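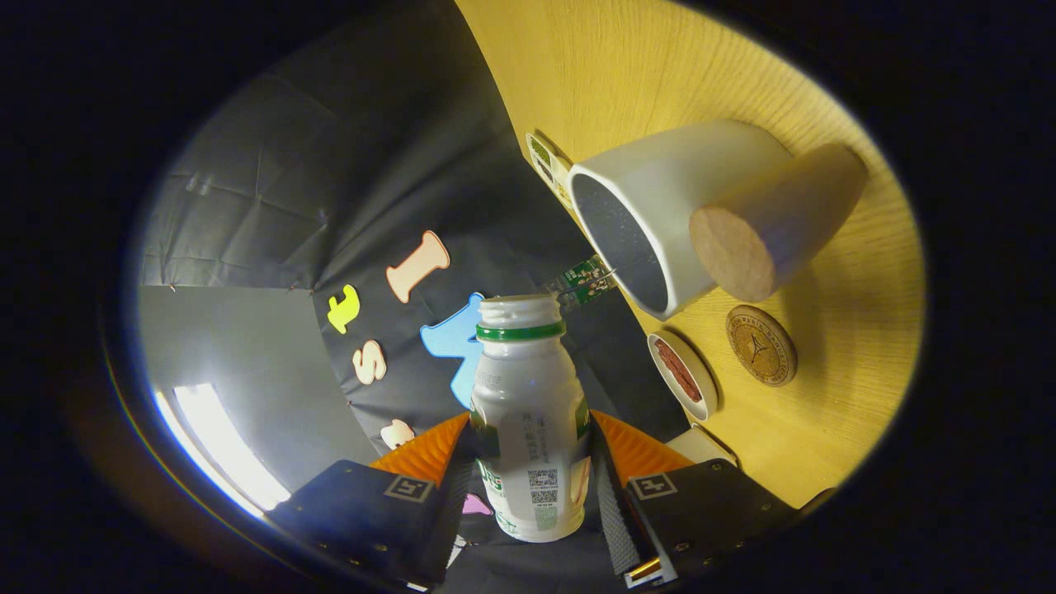 White bottle, no cap, orange pads on either side. June, a little after 3 in the afternoon.

Bottle day! I got to the club room before Gemechu for once and had the gripper in my hand before I'd even put my bag down. We're still on the "pick it up, hold it straight, put it back" part of the Medetbridge project, and I have now squeezed so many things that my thumb is sore in a place I didn't know thumbs could be sore.

The cup is my favorite so far and the round coaster is the worst. It's so flat! You come in from above and the fingers just skate over it, and you have to tip your wrist way over to get under the rim – Nhyira can do it and I can't. She says I rush. I do rush. Mrs. Bergeron wants 300 good tries from our team before the end of the month and we're nearly there, but she threw out 6 of mine yesterday for being too jerky, so I owe her those again (grr).

I like the bottle because the pads grip it so nicely around the sides. You hardly have to squeeze. Gemechu thinks we should do a whole set with it turned so the label faces a different way each time, and he's probably right, but that's a lot of turning and I was hungry.

We had a long argument about the backdrop too. Vernon wants to iron the gray cloth. Raymonde says leave the wrinkles, real rooms have wrinkles, and the letters on it are staying put as well because she stuck them there and she likes them. I'm with Raymonde. Vernon went off to sulk with the laptop and came back with the file numbers all sorted, which was nice of him considering. We're up to 3496 if you count every team since the club started!

Tomorrow it's my turn to write up the log, so I need to remember to ask Nhyira what she does with her elbow on the coaster. Also bring snacks. Also find my blue folder, which I think is still at Mom's work.

Dinner was noodles. My thumb hurts holding this pen, so that's all for tonight.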